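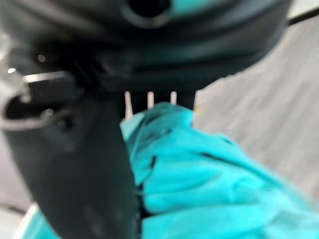
Tsung-han Ho asks that every cloth example start with the fingers open, and the steps in this section follow that.

1. Lay the cloth on the bed, crumpled.
2. Press Record and wait 3 seconds.
3. Guide the gripper to the cloth and close it.

Caution: Keep feet clear of the base. 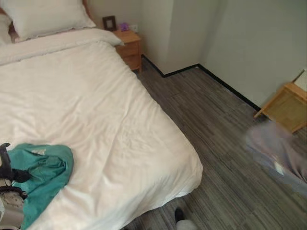

Can I keep a try where the grip slipped? Yes - tag it "miss" and go on.

4. Save, then crumple the cloth again.
5. Stop at 50 examples and upload the set to Jitaru.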